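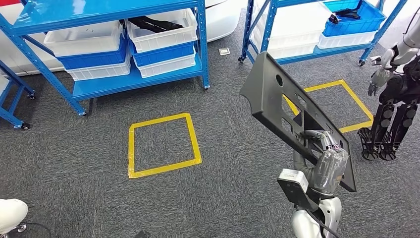

I've gone back and forth on the finger covers question all spring, and I think I've finally landed on a side. Soft and clear, please, at least for big awkward parts! The reason I keep going on about awkward parts is that a flat test block tells you next to nothing. Give the hand a long rigid panel like the dark gray one, with the ribbed edges and the cutouts all over, held down near the low end with most of the length sticking up past the fingers, and every bit of slop in your wrist gets a lever to work with. I like being able to see the pink bits through the covering too. When something in there shifts you have a chance of spotting it before you've got the whole hand apart on the bench (again).

Anyway, answering your points more or less in order, with your message at the bottom for anyone joining in.

Wrist first. If yours sags with a long part, I'd leave the gains alone until you've had a look at the coupler. Ours at the Prenalville shop had a clamp screw that felt tight cold and wasn't after twenty minutes of lifting. I spent two evenings tuning around that screw. Two! A drop of the blue stuff and a witness mark in paint pen, and the sag went from embarrassing to something the controller could deal with. If you're on the Jenik driver boards, also check that you haven't left the current limit at the default. I run 800 mA on the finger channels and that's plenty for plastic. Going higher just means the fingers bite the edge and you get a little hop when they let go.

Cable along the forearm: yes, outside, and leave more slack at the wrist than looks decent. We had ours all tucked in and pretty for a while, and it pulled at the connector every time the hand rolled over. Ugly loop, no more trouble. I've stopped apologizing for it.

About the floor. I know you hate tape on carpet, but I'm going to defend it. Yellow shows up great on gray, it peels off clean, and it doesn't have to be perfect. Mine come out skewed with the corners overlapping every which way, and that's fine for a spot where feet go. Where I'd agree with you is that you can't use tape as your only reference. Carpet creeps, especially by the door. Check your heading against something else now and then. And if your shelves are on casters, for the love of all things, don't use the shelves! I did that in my first Lokemcombe setup and chased a drift bug for a weekend before it dawned on me that somebody had rolled a unit over to vacuum.

Your logging question I can only half answer. I keep 200 samples a second for the joints and that's been enough to see a slip after the fact. You'll see the finger current drop and then climb back, and the wrist twitches a hair later. For the plots I gave up on the Strachan viewer, it chokes when the run gets long, and just dump to CSV now. The longest one I've opened that way had 2,982 lines after thinning and it came up right away.

If you want the cover mold files, say so on the list and I'll put them in the Lokemcombe folder. They're set up for our finger length, so you'll need to stretch them, and the thumb one has a seam in a dumb place that I keep meaning to move.

Oh, and try your panel from the other end as well. Whole different problem.

----- Original message -----
Date: 16 May 2023
Subject: long parts, finger covers?

Hi all,

Second arm is finally together in the garage and I'm trying to get it to hold long plastic parts without them swinging around. Small stuff is fine. Anything long and the wrist droops, and then it droops some more.

Are people running bare fingers or covers? I have bare metal tips now and they skate on anything with a molded edge.

Also, do you route the cable inside or outside the forearm, and what rate are you logging at? I set mine to 2,000 a second and the files are a nightmare.

Last thing, please tell me there's something better than tape for marking the floor. I'd like this sorted by June if I can.

Thanks!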